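Rasport Cup (field hockey)

The Rasport Cup is an annual knockout competition for amateur women's field hockey clubs. It is contested by 16 teams over four rounds, with the final played in April at the Gidon Sports Ground. The trophy is named for the Rasport Hockey Club, which organized the first edition.

Format

Teams are drawn at random for the first round, and the club drawn first plays at home. Matches consist of four quarters of 15 minutes each. A team may name up to 16 players for a match, of whom 11 may be on the field at one time. The semifinals are played at neutral grounds. Rolling substitutions are allowed except during a penalty corner.

Until the rules were revised, a drawn match was replayed at the ground of the visiting team. Replays were dropped after the semifinal between Zatier and Munasinghe needed 2 of them to produce a winner.
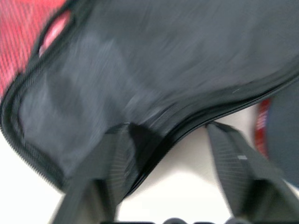 How is a drawn match decided?
A shoot-out is held directly after the fourth quarter, with five players from each team taking turns one-on-one against the goalkeeper. Each attempt starts on the 23-meter line and must be completed within eight seconds. If the scores are still level, the shoot-out continues in sudden death.

Records

Zatier has won the cup more often than any other club. The highest attendance at a final is 784, recorded when Zatier beat Munasinghe 2–0. Jae-in Oh, a defender who also took penalty corners for Munasinghe, was the first player to reach 100 appearances in the competition, including qualifying matches played under the earlier format.

Qualifying

The eight quarterfinalists of the previous season enter the draw directly. The remaining places are filled through regional qualifying, which is completed before the winter break.

See also
Penalty corner
Shoot-out (field hockey)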